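六月那趟沙地练车拖到今天才写，照片倒是早就传到电脑里了，字一个没敲。中间有两个读者留言问我是不是把车卖了，没有没有，车好好的，就是懒。

先接着上篇说。上篇写到我买了那台二手硬派，分时四驱，手动挡，前任车主把后排座椅拆了一半，里面一股机油味，开窗跑了好久才散掉。买的时候我妈问我买这个干什么，菜市场门口都停不进去。她说得对，真停不进去，我现在买菜都走路。

买回来以后有好几个月，这车除了上下班就没干过别的。低速四驱的杆我碰都不敢碰，怕挂进去摘不出来。你们别笑，我真的在地库里试过一次，杆推到一半卡住，仪表盘上的灯一直闪，我坐在那儿出了一身汗，后来往后倒了一小段才进去。现在知道了，那个灯闪就是还没咬合到位，前后挪一挪就好，说明书上写得清清楚楚，可我那本说明书缺页，偏偏就缺这几页。

后来在Bestton买机滤的时候看到他们门口贴了一张新手沙地课的单子，女生优先，自己带车，教练带队去Usman营地。单子印得挺丑的，底下一排小字写着图案不准翻印，我心想谁会偷这个图啊。不过内容很对我胃口：两天，只教基础，不冲坡，不赶路，晚上住营地。我当场就把名报了，回家路上开始后悔，到家以后又觉得不去更后悔。

教练叫Garba Anozie，个子很高，说中文带一点口音，语速慢，很适合我这种一紧张就听不进话的人。他第一句话是让大家把胎压表拿出来。我没有胎压表。再一问，一队七台车，没带表的有三个，我心里一下子就踏实了。

出发的地方在一个加油站后面的空地，早上六点集合，我五点多就到了，天还是灰的。队里有带孩子的，有两个闺蜜开一台车轮流练的，还有一位退休的阿姨，车比我的新，改装比我的多，绞盘拖钩全套齐活，她说都是她儿子装的，她自己只会按喇叭。到了沙地里她开得比谁都稳，我后面一路跟着她的车辙走，省心极了。

说说放气吧，这是我学到的第一件有用的事。以前看别人视频，到了沙边上都蹲下来嗤嗤放气，我以为是个仪式。真开上去就懂了。Garba先让我们不放气试一小段，就平地，连坡都算不上，我开出去没多远方向就开始发飘，油门踩下去车头一沉，轮子在那儿刨。他摆摆手让我停，倒出来，放气，再走同一段，车子像换了一台！同样的路，同样的人，轻轻松松过去了。胎往外鼓出来一圈，接地面积大了，沙子托得住。

具体放到多少我就不写了，每台车每条胎不一样，我那套胎是前车主留下的，侧壁偏硬，教练看了看让我比别人再低一点。你们别抄我的数，带表，问懂的人。还有一点，放完气以后别猛打方向，胎压低了容易从轮圈上脱出来。我们队里没人脱胎，但是他反复讲了好多遍，讲到后来车台里有人开始抢答。

第二件事是油门。我在城里开手动挡，习惯是一觉得车没劲就赶紧减挡，减完了补一脚。到沙里这套全不灵。减挡那一下，动力一断，车就像被人从后面拽住了，等你离合松开，速度已经没了，轮子一刨就下去了。得提前选好挡，看着前面的路，觉得软了就提前把油给上，稳稳地推着走，别等它慢下来再救。听着简单，我脑子知道，左脚不知道。第一天上午我左脚一共踩了多少次冤枉离合，数不过来。

我后来想了个笨办法，把左脚往后缩，脚跟顶着座椅下面那根横杆，这样要踩离合就得先把脚抽出来，中间有个空当，够我反应过来“不许踩”。教练看见了没批评我，也没表扬我，就说停车的时候记得踩。好的，记得的。

第三件事是停车。沙地里停车居然也要教！我一直是踩刹车停的，这有什么好教的呢。结果踩刹车的时候前轮前面会推出一小堆沙，再起步就得先翻过这堆沙，原本不陷的也陷了。要松油门让它自己慢慢滑停，最好停在下坡方向，车头朝下，起步白捡一个助力。我现在在超市停车场都下意识找下坡，病得不轻。

然后就是陷车。肯定要写陷车的，不然你们点进来看什么。

第一次陷在上午快结束的时候，一个很小的弯，我跟得太近，前车慢了我也慢，慢完一踩油门，右后轮先下去的。我的第一反应是再给点油，第二反应是再给点油。教练在车台里喊停、停、停，我才收脚。下车一看，后桥已经快搁在沙上了，就那么几秒钟的工夫。他蹲下来看了看，说要是第一下就停，倒着就出来了，现在得挖。

那就挖。我带的铲子是园艺用的那种小铲，真的，种多肉的，放在工兵铲旁边像个勺子。旁边闺蜜俩看不下去，借了我一把长柄的。挖沙有讲究，要从轮子前面往外挖出一个缓坡，底盘下面顶住的那部分也要掏掉，光挖轮子前面一个坑没有用。我掏一把，它流回来半把，中午的沙子又烫，袖子里鞋里全是。掏了好一阵，垫上脱困板，慢慢给油，出来了。全队鼓掌，我站在那儿满头沙子，特别想哭又特别想吃东西。

第二次陷车是拖出来的。那次位置不好，侧倾，教练不让我自己弄了，叫大家都站远，他来安排。这里我想多说几句，因为我以前对拖车这件事完全没有敬畏心，觉得不就是一根绳子嘛。拖拽绳拉紧的时候劲儿很大，接头要是崩了，那是往人身上飞的。他讲的几条我回来抄在本子上了：绳子只挂在正经拖车点上，拖车球头绝对不挂；人站的距离要比绳子长，还要躲开绳子拉直的那条线；绳子中间搭一件重一点的东西压着，我们用的是一条湿毯子；只能有一个人发指令，其他人闭嘴。最后这条最难做到，一群人站在旁边，嘴都痒得不行。

绳子是队里的，Jolteck的，带弹性的那种，颜色已经晒得看不出来了。我自己那根是随车送的，金属钩子，教练拿起来看了一眼就放回去了，说这个在路上拖个抛锚的小车可以，在沙里别拿出来。所以我回来第一件事就是换绳子，顺便把软卸扣也配了。花钱的时候心疼，想想那个钩子的分量，又不心疼了。

中午我们在一片背风的地方吃饭。说是吃饭，就是各人翻各人的袋子。我带了饭团，早上捏的，到中午已经不成形了，只能拿勺子挖着吃。阿姨带了一整个保温桶的绿豆汤，挨个给大家倒，冰的！那一口下去，我觉得下午再陷十次也行（下午没有陷十次，谢谢）。

下午练的是看地形，这部分我觉得最难，也最有意思。沙子看着都是黄的，可是硬的软的颜色、纹路都不太一样。风吹出来的那种细细的波纹，迎风面一般硬一点，背风那边又松又陡，翻过去之前一定要下车走上去看看。教练的原话是，没用脚走过的坡顶，就当后面没有路。太阳高的时候影子都没了，整片地看起来是平的，凹下去的地方根本看不出来，所以中午那段时间他宁可让我们在树底下坐着，也不让开。等到四点以后影子拉长了，坑坑洼洼一下子全显出来，刚才以为平平的地方，好家伙，我都不知道自己上午是怎么过来的。

我还学了下坡。下坡车头要正对着下，绝对不能斜，一旦感觉屁股要往一边甩，方向顺着甩的方向去，再补一点油，把车拉直。补油！下坡的时候补油！我那只右脚的内心是拒绝的。第一次我没补，踩了刹车，车尾往左边溜了一下，坡不高，没事，可是我在车里喊得车台那头全听见了。麦没松。后来晚上大家学我喊的那一声，学了一晚上。

营地很简单，一个水龙头，一排棚子，一个厕所，厕所门要拿石头顶着。我本来打算睡车里，后排不是拆了一半嘛，理论上能躺平。理论上。躺下去才发现地板中间有一根横梁，正好硌在腰上，垫了外套也没用，翻来覆去到半夜，最后在外面椅子上裹着睡袋坐到天亮。不过也因为这个看见了星星，多得有点吓人，我这种从小住楼里的人，看久了会有点晕。

第二天早上腰疼，手疼，小腿也疼，尤其左小腿，估计是缩着不踩离合缩出来的。但是车开得明显顺了。早上的沙子凉，表面也结实一些，同样一段路，前一天我绕着走的地方，直接就过去了。教练让我们轮流打头，轮到我的时候我紧张得把空调关了，也不知道关空调能有什么帮助。打头和跟车完全是两回事，前面没有车辙，往哪儿走都得自己拿主意。我选的线不算漂亮，绕了一个大圈，后面有人在车台里问是不是要回城了。可是我没陷！一整圈没陷！

回程前要把气打回去。这里必须吐槽一下我那个打气泵，点烟器取电的小玩意儿，打一条胎的时间够我把旁边人的人生经历听完。打到第三条它罢工了，摸着外壳烫手，我只好关了让它歇着。阿姨的车上有一台Dretetti，直接夹电瓶上的，呼呼呼，几分钟一条，她把四条胎打完又过来帮我打剩下的，还顺手给我塞了一包纸巾，说你擦擦脸，你照照镜子去。我照了，两只眼睛是白的，其余都是土色。

回城大概五十公里柏油路，车里每过一个接缝就往下掉沙子。我到家洗澡，洗出来的沙能种仙人掌。

再说说装车，因为这是我这次最大的教训，比陷车还大。

去之前我把东西一股脑全塞在后备厢里，想着车大嘛，随便放。结果第一天过了几个起伏以后，水桶倒了，睡袋湿了一个角，小铲子跑到了副驾座椅下面，扎带散了一地，而我陷车的时候最需要的手套，压在所有东西的最下面。大家都蹲在那儿等我挖车，我撅着屁股在后备厢里刨，刨完后备厢再去刨沙。教练没说话，他只是把他自己的后门打开让我看了一眼。整整齐齐，每样东西有固定的地方，闭着眼睛都能拿到。我脸红了（晒得本来就红，应该看不出来）。

所以回来以后我立了个规矩：所有零碎按用处分箱，一种用处一个箱子，箱子再拿绑带固定住。脱困的归脱困，修车的归修车，吃的归吃的。脱困那一份放在最靠近后门的地方，上面什么都不许压。水放最低，靠前，绑死。凡是硬的、重的，都不能放得比座椅靠背高，急刹车的时候会飞过来，这个我以前从来没想过，想了之后连后窗台上那个小摆件都收起来了。

买收纳箱之前先拿纸箱比划尺寸，这个办法推荐给你们，不花钱，尺寸不对就换一个。我家里存了一堆快递箱子和礼盒，大大小小试了个遍。东西立着放比平着摞好找，一眼看过去就知道缺了哪个。当然纸箱怕潮，正式上路还是得换塑料的，带扣子的那种。

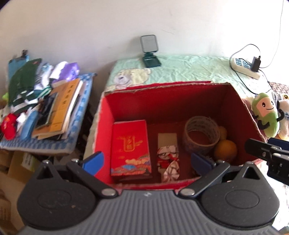
红纸箱一只，东西从左到右排成一溜。

箱子分好以后我写了张清单贴在后门内侧，出发前照着摸一遍。这个习惯也是跟队里学的。清单我改了好几版，最早那版长得要命，连备用发圈都写进去了，后来越删越短，现在只剩出门必须有的：胎压表、打气泵、脱困板、长柄铲、拖拽绳和软卸扣、手套两副、水、急救包、头灯、车台。发圈还是带，就不写了，挂在挡把上。

有人肯定要问手套为什么两副。借出去一副就没了呀，我这副现在还在闺蜜俩的车上呢。

还有水。我第一天带的水到下午就见底了，挖车的时候喝得特别凶，后面都是蹭别人的。再去我要翻倍带，喝不完就拿来洗脚。对了，防晒别只涂脸，手背和脖子后面一定要涂，我手背脱了一层皮，握方向盘的那个姿势晒出来的，指节白，手背黑，上班的时候同事问我是不是去插秧了。

车回来以后做了什么保养也顺便交代一下，上回有人问。先是冲底盘，冲了两遍，第二遍出来的水还是黄的。空气滤芯拆下来拍，拍出来的沙让我怀疑人生，直接换新的。刹车那里有点沙沙响，师傅拆了轮子吹干净就没声了。四驱的杆倒是变顺了，可能是之前太久没用，多挂几次它就活过来了，反正现在一推就进，再也没卡过。胎做了一次动平衡，侧壁检查了一圈没有伤。前任车主那几条硬胎我打算再用一阵子，等磨得差不多了再换，钱先留着买打气泵。对，打气泵是下一个要买的，家里那个小的已经送给我表弟给自行车打气用了，他说挺好用。

费用我就不一一列了，油钱占大头，低速四驱在沙里跑，油表往下走的样子我都不忍心看。课费里包了营地和第一天的晚饭，晚饭是烤羊肉和大饼，饼非常好吃，羊肉嘛，沙子口感。

秋天他们还有一期进阶的，要过夜两晚，会练连续的沙丘。我还没想好，左脚的毛病没有完全改掉，上周在高架上堵车，发现自己又在缩着脚，差点憋熄火。要是去的话，我想先找个近一点的河滩再练练起步和停车。我们这边河滩有卵石，跟沙不一样，但总比地库强。有没有同城的一起？开什么车都行，带铲子就行，别带种多肉的那种。

评论里问胎压表牌子的，我用的是在Bestton柜台上随手拿的，指针式，没什么牌子，跟教练的对过，差得很小，够用了。问车台怎么装的，下一篇写，线我还没走好，现在是拿胶带粘在中控上的，一过减速带就掉到我腿上。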